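Four months with the Liswood apple peeler

I bought the Liswood in September to replace a Bagheri that had stripped its clamp screw. It's a hand-crank model that peels, cores and slices. I've put 200 apples through it, mostly for sauce and drying.

The blade is sharp and the peel comes off thin on firm fruit. Soft apples slip on the prongs.

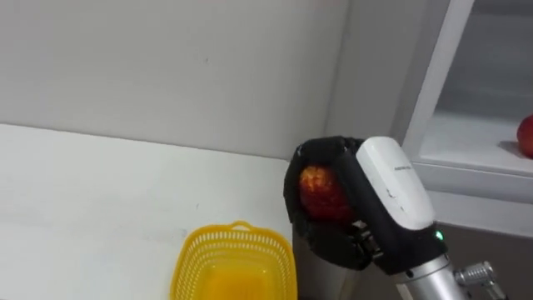
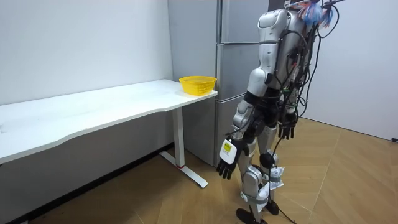
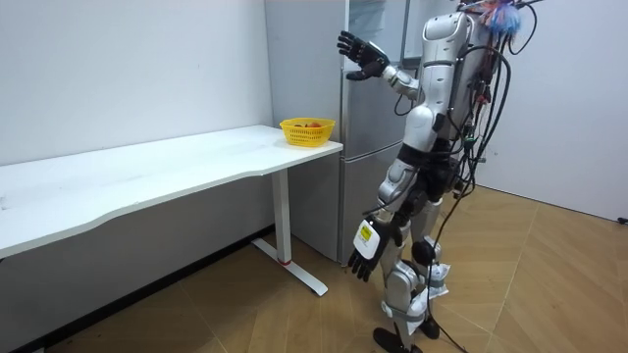

The clamp opens to about 3 inches, enough for my counter. Dwight Gosselin has the same peeler and had to use a cutting board under his. Cleanup is a rinse and a brush, and the crank handle needs tightening every few batches.

I'd buy it again for firm apples. 4 out of 5.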